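ok thread time. I finally got my grandmother's recipe notebook into a shape the whole family can use, and I have opinions. 1/

Background: she wrote everything in one fat notebook between moving to Poswood and losing patience with it. Soup next to a phone number next to a knitting pattern. My cousin Barış Ateş has the original and guards it like a dragon (fair!!)

So he photographed every page for me and I've been typing. December is when everybody starts texting "what's the thing with the walnuts" and I wanted to be ready this year.

First problem: she measured in tea glasses. Which tea glasses? She owned at least two kinds and I remember both of them being "the good ones"

I called my uncle Orhun Özkan and he said, and I quote, "the small one, unless it's flour." Thanks, uncle. Very normal system.

Before typing a single word I made a big messy plan of what goes where. Soups, things with dough, things for guests, things for when you're sick. That last one got long lol
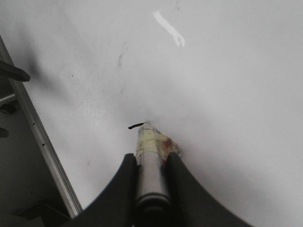

WHAT I'D DO DIFFERENTLY, PART ONE: NAMES

Pick one name per dish on day one. We had the same lentil soup in there as "red soup," "Volkan's soup" and "the usual." Volkan Gezer is my mom's cousin and had no idea he had a soup. He's been unbearable ever since

Also keep the weird notes! She wrote "not for Kadir" next to an eggplant dish and we still don't know if that was an allergy or a grudge. It's staying in.

PART TWO: TESTING

I cooked everything I wasn't sure of. The flatbread took me 3 tries. The notebook says "enough water" and then, on the next line, "not that much." Incredible writer, zero notes

My neighbor Nattawut Kongkaew ate most of the failures and has excellent comments. He thinks the yogurt soup wants more mint. I think so too but I'm not about to write that down where my aunts can see it

Somebody asked how I kept track of which ones were done. Very low tech, I had a list going on the board and crossed stuff off as I got to it.
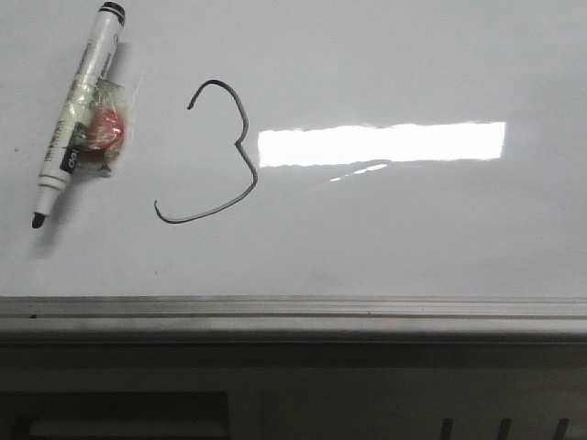

The walnut thing, by the way, is a cookie. You need more butter than you want to know about, and it has to sit overnight before you cut it. I skipped that step once and got crumbs, which I ate with a spoon over the sink, no regrets

I named the file Toprak after the street she grew up on. Every family member gets a copy and they're allowed to argue with it in the margins, because they're going to anyway

Still missing: the quince jam. There's a page that just says "quince" with a line under it. If any of my relatives are reading this and know what comes after the line PLEASE call me

ok going to go make soup. Volkan's soup, apparently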